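Talk notes -- "Can it do the chores yet?"
Trunison shop floor meetup, 20 min + questions. Slides are bare, so don't read them, talk.

1. Open
Start with the question everybody asks at parties. When do I get one that does the dishes. Show of hands: who has a robot vacuum. Who still vacuums.
Short answer for tonight: some chores, slowly, with somebody near by. Say it early so people can relax.

2. What counts as a chore
My rule -- if you'd hand it to a new hire in the first hour with no training, it's a chore. Sweep up. Sort the returns. Make up table flowers.
Factory robots have been fine for years at the same part in the same place. Chores are never the same part in the same place. PAUSE here, that's the whole talk really.

3. Why flowers
Emari (gift shop, the one by the station) does table arrangements out of fake flowers. December they had 382 to make. Boring work, sore thumbs, people quit over it.
Sounds easy. Pick up stem, turn it, put it with the others. Then go stem by stem:
- stems are thin, heads are big, so all the weight's at the wrong end
- leaves stick out where you want to grab
- petals hide the stem from the top
- everything snags on evrything else
Let people look for a bit before talking. Four slides, no talking over the first one.
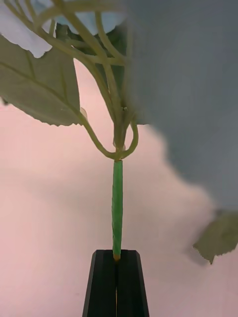
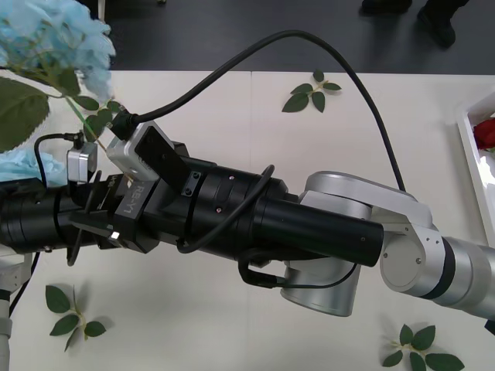
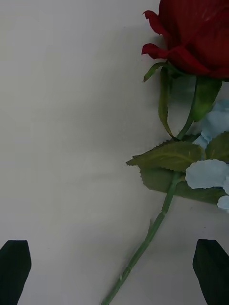
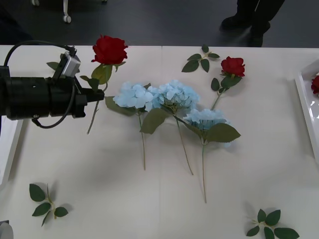
Last slide: rose held by the stem, blue hydrangeas still on the table.

4. What to say after the pictures
Back to the close-up with the green taped stem. Held down at the bottom, all that leaf and petal up top. Ask the room: where would YOU hold it? Most people say halfway. Then ask what happens to the leaves.
Two arms slide -- mention cables. Every shop person asks about cables. Yes they get in the way, yes you plan around them.
Rose lying flat, fingers open either side of the stem. Easy for us to see which bit is stem and which bit is leaf. Go slow on this one.

5. Numbers (from our own bench test at Plestska, different setup, SAY SO)
216 tries, one stem at a time, onto a tray.
A person takes 5 seconds a stem. Our machine took up to 47.
Don't round it down. Somebody will check.
Slow isn't the deal breaker tho. Overnight, slow is fine. Needing someone to come untangle it at 2 a.m. is the deal breaker.

6. At home vs in the shop
Shop: you can change the job. Lay stems out with gaps, use trays, good light, clear the bench. Half the win is tidying up before the machine ever moves.
Home: you can't. Socks under the couch, cat on the counter, cup with a spoon in it.
So shop first, house later. I'd put money on folding towels before flowers, and flowers well before a kitchen sink. (Dimaculangan people disagree, they're in the back row, let them argue it in questions.)

7. If you run a small place and want to try
Pick one dull job. Write down every step, incl. the ones your hands do without you.
Time a person at it for a full shift, not ten minutes.
Count how often they fix something in passing -- straighten a leaf, turn a head round. That number tells you more than the speed does.
Ask the vendor to run YOUR stuff, not theirs. Bring a bag of it.

8. Likely questions
Jobs? Answer it straight. Emari couldn't fill the seasonal spots, that's my one case, can't speak for others.
Price? Don't quote. Changes too fast.
Real flowers? Haven't tried. Wet stems, bruising, thorns. Would like to.
Safe around kids? Not something I'd leave running in a house right now.

Skip section 6 if we're past 8:40. Water is under the lectern, clicker sticks so press twice.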